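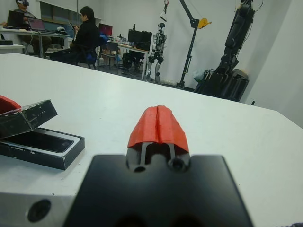
May 19, 2026

Day two with the Wurnetti kit and I'm still grinning! I got to the lab before the coffee was made, which anyone who knows me will find hard to believe, and went straight to the big white table.

The job for now is a box with a hinged lid. Open it, leave it open, let go without dragging the whole thing along. It sounds like nothing until you try to teach it. Grurodon, the software side of the kit, lets you drive the arms by hand first and keeps each run as a lesson, and I love how little it gets between me and the work. Menus are plain. Saving a run takes one button. I did have trouble with the naming (it wants no spaces and doesn't tell you so), so there are now 4 files called "lid" in various spellings.

Ji-hoon Yeo had a turn after me and is so much smoother with the controls that I got a bit jealous. She says I squeeze too early. She's right.

The fingertips are my favorite part of the kit so far. Bright red, a bit rough to look at, with a ridge – they come as a set and go on with screws. I had the Bhuiyan grippers on loan in August and spent half of that month cursing at smooth tips, so I'm biased, but these are a joy.

After lunch we moved on to two arms. A block with crumpled foil over it on one side, a small black tray next to it, and both grippers wide open to begin. Foil is a mean thing to pick for a first try, all glints and wrinkles, and I wanted to see what Grurodon would make of it. We have 154 runs saved now, counting yesterday's. Wendell Dunleavy wants nearly double that before he'll give an opinion, and he wants it written up for Wondmont too.
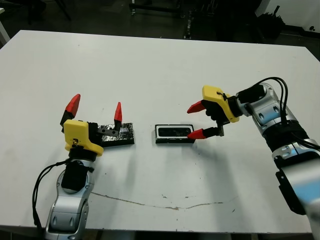 Things to ask Wurnetti

Price first. The quote is $2,932 for the kit with one spare set of tips, and I'd like to know what a second set costs before I say yes. Also whether the cable on the left wrist can be had shorter, as I don't love that loop. And can Grurodon please, please allow spaces in file names?

Tomorrow I start with the tray again, slower on the squeeze.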